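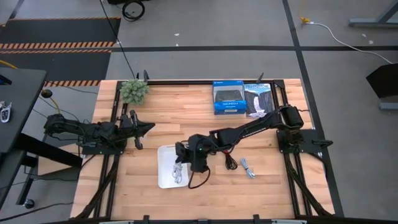 Notes on bridal hair trials, mostly for my own reference. I did two for Kanako in August, both starting at 9 a.m. so the style could be checked at the hour of the ceremony. Her hair is fine, straight and 93 mm past the shoulder, and a low chignon slipped within the hour on the first attempt.

For the second I changed the preparation only. Hair washed the night before, mousse at the roots, rough dried to 100 per cent, then set on medium rollers. Pins crossed in pairs, grips ridged side down. It held until she took it out at 6 p.m.

Mamta Upadhyay at Brellbridge uses a padded base for the same hair type. I find it shows at the nape if the veil comb sits low.

Lacquer was the Stirmont firm hold. Two light coats, five minutes apart.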